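Slow down and keep the fumbles

I have been collecting examples for learning robots for long enough to have opinions about it, and the one I keep boring people with at lunch is this: we throw away far too much, and what we keep is too tidy.

If you don't do this for a living, the job is simple to explain. You want a pair of arms to learn a fiddly job. You drive them through it yourself, over and over, and everything gets recorded - where each joint was, what the cameras saw, when the grippers opened and closed. Then a model is trained on the pile. The pile is my bit. I don't train anything. I make the pile, I sort it and I argue about what goes in the bin.

Our current job at Warimov is cables. It's all done in simulation for now, which people assume makes it easy. Well, it makes it cheap to reset! Press a key and the table is back as it was. But a cable in a simulator is still a cable. It still goes where it fancies, and you still sit there with your tongue between your teeth trying to get one lead out of five without dragging its neighbours along.

When I joined, the target on the wall was 3000 episodes. Lovely round number. We got to 3042 in the end and there was cake. Then Kusum Kanaujia, who does the training side and had been very patient with us, sat down and watched a great stretch of them at double speed. Her verdict was that we'd recorded the same episode over and over. Same approach, same grip, same smooth little arc through the air. We'd all got good at it, you see. And once you're good at something you stop doing it in interesting ways.

What she wanted was the stuff we'd deleted. The grab that closed on nothing. The plug that went in crooked and had to come out again. The long pause while the operator worked out which lead was which. We had been marking all of that as failed and clearing it out every Friday, quite proudly, like people cleaning a kitchen.
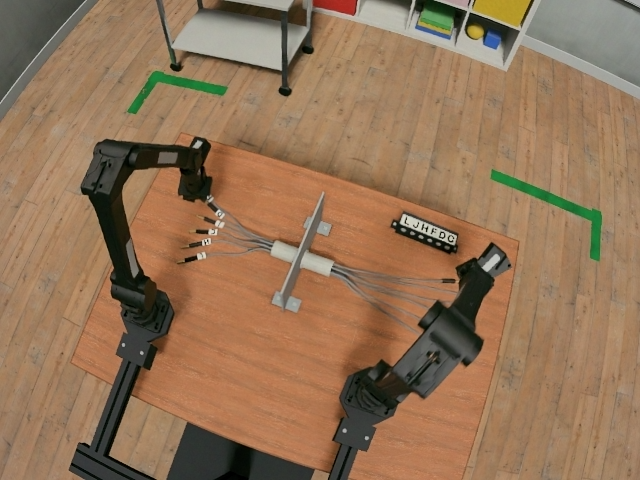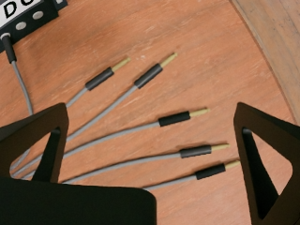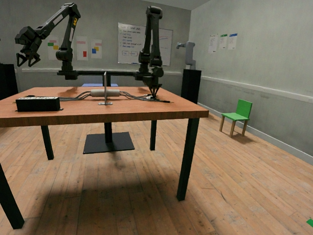 Two arms, one table and a bundle of grey cables.

So we went back through the backups and rescued 721 of the binned episodes. Some were rubbish, I won't pretend otherwise (there's one where I'd clearly gone to answer the door and the arms just stand there). But a lot of them had exactly what the tidy ones lacked, namely a mess and then somebody getting out of it. If a model has only ever seen the gripper arrive in the right place, what on earth is it meant to do when it arrives a bit to the left? It has no idea. I wouldn't either.

I know the argument on the other side, and I've had it put to me quite forcefully by a chap from Staletti over a very bad sandwich. Bad examples teach bad habits. Feed it dithering and you'll get a robot that dithers. He's right up to a point. I wouldn't put in an episode that ends in a mess and stays there, at least not without marking it as such. What I want kept is the recovery, with a label saying where things went wrong and where they came right again. That takes time. It took me most of May, and my notes from that month are largely the word "regrasp" with different amounts of underlining.

And that's the real reason people don't do it, I think. Labels are dull and counts are exciting. Every firm in this line puts the size of the pile on its front page. Lacson does it, Trerka does it, and until recently so did we. I've never once seen a page that said how many of the examples contained a mistake, and I'd find that far more useful if I were buying.

The other thing I'd change is who sits at the controls. We had three operators, all quick, all trained by the same person (me, sorry). I'd happily swap a week of our best work for a week of somebody new, somebody left-handed, somebody who picks the bottom lead first for no reason they can give you. We borrowed a woman from accounts for an afternoon and she did 19 episodes, slow as anything, and I learned more from watching those than from the previous fortnight. She kept using the second arm to hold the bundle still. None of us did that! We'd all got into the habit of parking it out of the way.

Simulation makes this worse, by the way. When a reset costs nothing, you restart the moment it goes a bit wrong. I do it without thinking, my finger's on the key before the plug has stopped moving. On a real bench you'd have to sort it out by hand, so you might as well sort it out with the robot, and there's your recovery, recorded for free. I've asked for the reset key to be locked for the first minute of each episode. It has not made me popular, and two people have already found the way round it.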